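Ticket 1169 - Coeficientes con signo contrario al esperado en el módulo de regresión
Producto: Tenda, paquete de análisis
Solicitante: Teodor Hägglund (Zaletti)
Abierto: 2025-11-20
Estado: resuelto

Descripción del solicitante
Ajusto una regresión logística con 5 predictores para explicar si un cliente renueva el contrato. Todos los coeficientes salen negativos, también el de antigüedad, que en la tabla cruzada va claramente en sentido positivo. Con los mismos datos, en febrero el de antigüedad era positivo. No he cambiado la fórmula.

Primera respuesta de soporte
Pedimos el script, la salida completa y la tabla de niveles de la variable dependiente. Mientras tanto, conviene comprobar que el fichero no se haya vuelto a importar desde el servidor Iltby con otra codificación de texto.

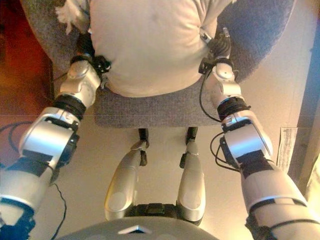
Teodor adjunta la salida. El fichero es el mismo, pero la columna de renovación llega ahora como texto ("sí" / "no") y antes llegaba como 0 y 1. El módulo la convierte en factor y toma como suceso el primer nivel por orden alfabético, que es "no". El modelo está estimando la probabilidad de no renovar.

Se le indica que fije el nivel de referencia a mano y repita el ajuste. Resultado: los signos se invierten en todos los coeficientes y los errores estándar quedan idénticos, como era de esperar.

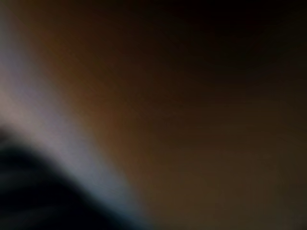
¿Hay que rehacer también los contrastes de hipótesis?
Los valores p de los coeficientes no cambian al invertir el suceso. Sí hay que recalcular las razones de momios, que pasan a ser las inversas, junto con sus intervalos.

Segunda consulta, mismo ticket
Después de la corrección, tres de los predictores siguen dando un efecto pequeño y negativo, aunque por separado cada uno da positivo. Se revisa la matriz de correlaciones: el gasto anual y el número de pedidos están muy correlacionados, con un factor de inflación de la varianza superior a 6 en ambos.
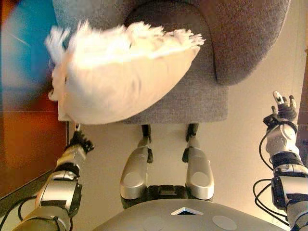

Se propone quitar uno de los dos o combinarlos en gasto por pedido. Teodor prueba lo segundo - ya tenía la columna calculada para el informe de Mamani - y los signos coinciden con los del análisis simple. El intervalo de la antigüedad también se estrecha un poco.

Queda pendiente, por nuestra parte, añadir un aviso en la salida cuando el módulo elija el suceso por orden alfabético. Pasado a desarrollo con prioridad 3.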